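Contributing demonstrations: frequently asked questions

Last updated in March. If your question isn't covered here, write to Yaqin Luo, who looks after the Flarberg collection at Endano.

What is Flarberg?

Flarberg is a set of recorded tabletop tasks for a two-armed robot, all carried out in simulation. Each recording is one person driving the arms through one task from start to finish. The recordings are used to train a policy that picks up, moves and puts down household objects.

Do I need any experience?

No. You need a steady internet connection, a computer that can run the Lonness viewer, and one of the two supported controllers. New contributors do a practice set of 7 tasks first. Practice recordings are deleted and never go into the training data.

How long is a recording?

Most finish in under 40 seconds. The recorder stops by itself at 77 seconds and marks the attempt as timed out. You can then redo it or move to the next task.

Should I go as fast as I can?

Go at a pace you can control. Long pauses are worse than slow movement, as the model learns to pause too. If you need to think, do it before you press Record.

What do the task scenes look like?

Every scene is a table with objects on it, and the objects and their positions are set by the task file. Some things on the table have nothing to do with your instruction. Leave them alone unless they block the way. You get more than one camera view, and you can switch between them while recording – the switch itself isn't saved, but all views are.

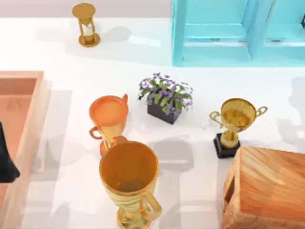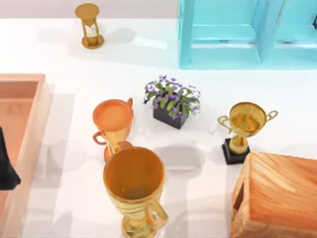
Rendered views of a table with trophies, a planter and a tray.

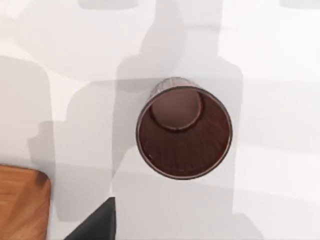 Which view should I use?

Use whichever lets you see the thing you are about to grasp. Many people start with a wide view to plan the reach and change to a closer one for the last part. Please check the wide view again before you carry anything across the table, in case the other arm is in the way.

Can I use both arms?

Yes, if the task allows it. The instruction panel says "left", "right" or "either". With "either", choose the arm nearer to the object. Don't pass an object from one arm to the other unless the instruction asks for it. Handovers are collected as a separate group and are labelled differently.

I dropped the object. Should I start again?

It depends on where it landed. If it is still on the table and you can reach it, pick it up and carry on, then tick "Recovered" at the end. We want some of these, because a policy that has only seen clean grasps does badly after its first slip. If the object has gone off the table, stop and discard.

I knocked over something else. Does that matter?

Tick "Disturbed other object" and submit it anyway. Reviewers will decide. A small nudge is usually accepted. A trophy on its side usually isn't.

Why does the same scene keep coming back?

Each layout is recorded by several people, and small changes are made to the lighting and the starting position of the arms. Try not to copy your previous path exactly. If you approached a handle from the left last time, approaching from the front is just as useful to us.

What should I write in the note field?

One plain sentence saying what you did, such as "Lifted the small cup by its handle and put it in the tray." Name the object by something a stranger would recognise. Where a table has more than one of a kind, add the colour or size. "Moved the trophy" gets sent back when there are several trophies.

Who checks the recordings?

Two reviewers at Hassanpour watch each one separately. If they disagree, Yaqin looks at it. You'll see the result on your page, with a short reason if it was turned down. In the last batch, 57 recordings were returned, most of them for vague notes.

Is any video of me recorded?

No. We keep the controller signals, the arm positions and the rendered views. Your note is stored with them under your contributor number.

Can I withdraw a recording?

Yes, at any time before the batch is closed. Open the recording, choose Withdraw and confirm. Once a batch is closed we can take it out of future releases, but copies already sent to partners will still have it.

The gripper passes through an object. Is that a fault?

Yes. Stop, discard and press Report. Please include the scene number and leave the viewer open until the log has uploaded.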